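June, late evening

Came back from the shared workshop at Tumau with sore eyes and a good mood. I want to write it down before I forget which values I changed.

The whole week the arm was doing the same wrong thing. It goes to the button, it stops a little too high, it thinks it has pressed, and it goes home very satisfied. I blamed the servo, then the table, then the bracket I printed in May. Today I finally read my own code slowly, line by line, like a letter from the tax office. The offset of the finger was written in two places. In one file it was 182 and in the other it was 100, and of course the arm used the one I was not looking at. I deleted the second file completely. It felt very nice.

After this I had to do the calibration again from zero. The Dudik controller does not like to be stopped in the middle, so when I made a mistake at the third point I had to begin again with the first. I made this mistake 2 times. Between the attempts I cleaned the connector of the wrist camera with alcohol and tied its cable better, with the loop on the outside now. Before, it was pulling a bit when the wrist turned.

The light is still a problem. In the afternoon the white parts become too bright in the camera and the program loses the edges. Blue it finds well, at any hour. I wrote a small rule that it should look for the blue first and only then for anything else -- maybe primitive, but it is mine and I understand it. The exposure value I left at 406. Not beautiful, but the cap has a clear outline with it.

I also put a pause before the last movement, so I can look where the finger is before it goes down. In this pause I saved one picture from the wrist camera.
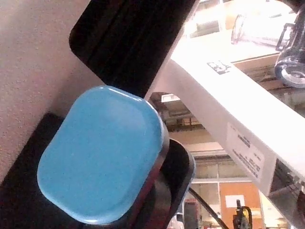

Finger just above the blue cap, small gap still left.

I looked at it for a long time on the laptop. The gap is small, I would guess roughly the thickness of a coin, but I should measure and not guess. Tomorrow I bring the feeler gauge from home. If the gap is the same each time, I can take the missing distance as a fixed number. If it is different each time, then something in the wrist is loose and I must open it again, which I don't want.

Things to buy: longer screws for the base, thin rubber for the fingertip. The shop on Galindo street had rubber sheets, but maybe only the thick ones. Also I must ask on the Durnano forum if the newer firmware keeps the calibration after power off. Mine forgets everything -- every morning we are strangers.

Ate soup at ten. Forgot my jacket in the workshop.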